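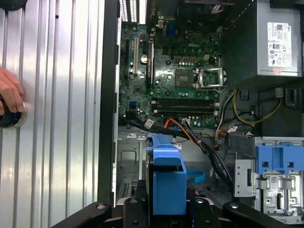 Häufige Fragen zur Datenaufnahme: Demontage von Desktop-Rechnern

Stand: März. Ansprechpartnerin für die Aufnahmeplätze: Youssra Ait Brahim. Für Format und Export: Radomír Vaněk.

Was gilt als Episode?
Eine Episode umfasst genau einen Teilschritt, etwa das Abnehmen des Seitenblechs oder das Herausziehen eines Laufwerksträgers. Sie beginnt mit geöffnetem Greifer in Ruhelage und endet dort wieder. Maximale Dauer: 60 Sekunden. Längere Aufnahmen verwirft Stetora beim Import.

Wie liegt das Gehäuse?
Auf der Seite, Innenraum nach oben. Die Ausrichtung auf dem Tisch wird nach jeweils 8 Episoden geändert. Der Drehwinkel ist frei wählbar und wird nicht protokolliert.

Darf eine Hand im Bild der Handgelenkkamera sein?
Ja, sofern sie zum Arbeitsschritt gehört, zum Beispiel am Drehknopf des Seitenblechs. Solche Episoden erhalten das Attribut "assistiert". Hände, die nur Teile nachrücken, führen zum Ausschluss.

Muss die CPU eingesetzt sein?
Nein. Gehäuse mit leerem Sockel sind zulässig, auch bei hochgestelltem Hebel. Der Zustand des Sockels steht im Stammdatensatz des Gehäuses, nicht in der Episode.

Wie werden Kabel behandelt?
Kabel bleiben so liegen, wie sie nach dem Öffnen liegen. Kein Ordnen, kein Fixieren. Verdeckt ein Kabelstrang das Zielteil vollständig, ist "verdeckt" zu setzen — die Episode bleibt gültig.

Was geschieht mit Fehlgriffen?
Sie werden behalten und mit dem Zeitpunkt des ersten Fehlkontakts annotiert. Ein zweiter Versuch in derselben Episode ist erlaubt, ein dritter nicht.

Was tun bei spiegelnden Blechen?
Belichtung nicht nachregeln. Reflexe auf gerippten Oberflächen sind im Datensatz erwünscht. Die Werte werden zu Schichtbeginn einmal gesetzt und dann gesperrt.

Wie werden Aufkleber mit Seriennummern behandelt?
Die Unkenntlichmachung erfolgt beim Export. An den Gehäusen wird nichts überklebt.

Wer prüft die Annotationen?
Salma Saber und Bezawit Araya, unabhängig voneinander. Abweichende Labels gehen zurück an den Aufnahmeplatz.

Welche Fehlercodes sind relevant?
Code 13: Zeitstempel von Kamera und Gelenkdaten laufen auseinander, Episode wiederholen. Code 99: unbekannter Fehler, Protokoll an Radomír Vaněk.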